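August 16, 2020

I have been drinking tea for most of my life and I would like to put in a word for the small pot.

This came up when I was cleaning out the cupboard over the fridge and found the big brown pot my family used at holidays. It holds enough for a church supper. I used it for years after I moved out, for myself, alone, every morning, and every morning I poured half of it down the sink by ten o'clock. It never crossed my mind that the pot was the problem. I thought I just wasn't very good at finishing tea.

Then I spent a wet November in Brevutthorpe, in a rented room over a shop called Butitz that sold yarn and, for some reason, secondhand kitchen things. The room had a kettle and no pot, so I went downstairs and bought the only one they had that cost 6 dollars. It made two cups. Two small cups! I was sure I'd hate it. By the end of the month I had stopped using anything else, and I've been a bit of a bore on the subject ever since (my apologies to anyone who has eaten dinner at my house).

My case goes like this. Tea in a big pot is good for one pour. After that the leaves keep sitting there, getting darker and meaner, and you keep drinking it out of a sense of duty. You paid for it, you boiled the water, you carried the thing to the table. A small pot is empty before it has the chance to turn on you. If you want more, you get up and make more, and the second round is as good as the first. I know people say you can take the leaves out. Sure you can. I've owned three pots with a little basket inside and I have never once remembered to lift it out in time.

And then there's the getting up, which I have come to like. I work at a desk all day, and a trip to the kettle every hour or so is the best break I get. I look out the window, I wipe the counter, I think about nothing much. A thermos on the desk would save me all that walking – people have told me so, kindly – but the walking is half of what I want out of it.

The tea companies are no help here. I buy most of mine from Bilyk, who are lovely and ship fast, and their 200 gram bag still has brewing directions for a pot that serves six. Who are these six people? When did they last all want the same tea at the same time? In my house, with four of us at Christmas, one wants mint, one wants coffee, one is asleep. The kitchenware shops are worse. I once went through the whole Driltis catalog online, which listed 1,432 items when I looked, and the teapots started at a liter and went up from there. They had an egg slicer in five colors. They did not have a pot for two.

I do think it changes how you sit with somebody. With a big pot in the middle of the table, you're hosting. You top people up, you ask who needs more, you go hunting for the extra mugs. With a little set, a pot and two cups and their saucers, you're only keeping each other company. The cups are empty in ten minutes and then one of you has to decide whether to put the kettle on again, and I like that small moment of deciding. Some of the best talks I've had started in the second round, with one person standing at the stove and talking over a shoulder. 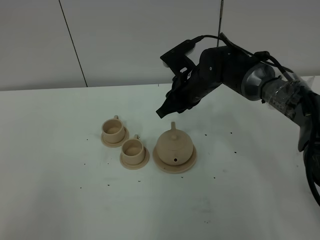 A reader, Old Pot Loyalist, wrote in after my last post on this to say that I had it backward, that a big pot tells a guest to stay all afternoon and a small one tells them to be gone by three, and that no grandmother worth visiting ever owned a pot for two.

I've chewed on that one for a while and I'll give up some ground. A full pot does say "stay," and I can still picture that brown one under its quilted cover with steam coming out of the spout. For a crowd, fine, bring it down from the cupboard. I kept mine, if that helps.

But most of my days don't have a crowd in them, and I'd guess most of yours don't either. I got tired of owning things sized for the one afternoon a year when everybody comes over. The same goes for my old stockpot, by the way, and the dining table, and a cooler I could bathe a dog in. I'm getting to those. The cooler is already on the porch with a sign on it, free to anyone who'll carry it off.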